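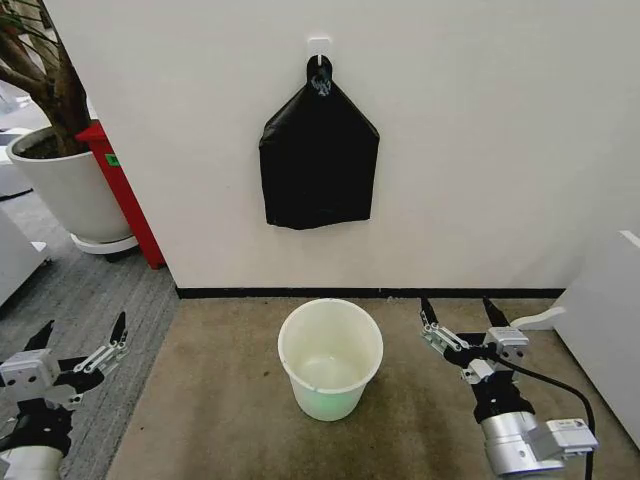 Progress Reports | Workplace & Automation
Print this page | E-mail to a colleague

Hello again from the second floor at Drillport! The March report is a bit longer than the last one, mostly because the bin round finally has something to show for itself.

You'll remember the Broto grant covers one job: changing the bin bags, which our cleaning team has always done by hand at the end of a long shift. We've logged 1,028 tries so far, and 500 of those came after we moved the spare bag on to a wall hook (Mahfuz's idea, and a good one).
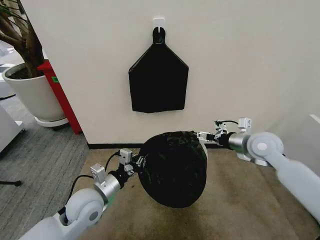
The cleaners were wary at first, and I don't blame them. What they wanted to know was whether their hours would go. They won't: Pathirana put that in writing before we began, and the time saved goes to the kitchens and the meeting rooms, where they've been asking for more of it for ages. We now have 11 of them taking turns to sit in, and they are merciless about a badly tucked rim!
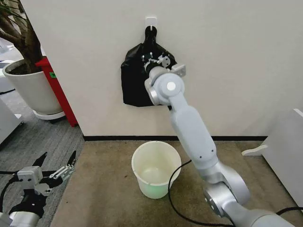
Florence Arsenault
Workplace Services Lead, Drillport

Now for the harder bits. Thin plastic is a pain. It folds and clings, and a bag that opens nicely for a person (lick of the thumb, quick shake) takes two grippers a good deal of fiddling. Mahfuz Herath has slowed the pull right down, so we tear fewer bags but each change takes longer. I'd rather have that for now. The night team disagree with me, and they may well be right.
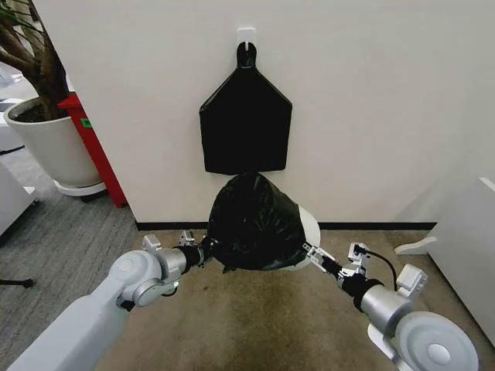 Both arms on the bag at the wall-side bin.

Money: we've spent £1,891 this period, nearly all of it on spare finger parts and the cleaners' paid time for sitting in. The Bekel training session slipped, so that cost moves to the next report.

Next up is a tidier way of tying off full bags, plus a proper go at the bins under desks. Could you let me know whether you still want the hours table sent separately? I've got it ready either way.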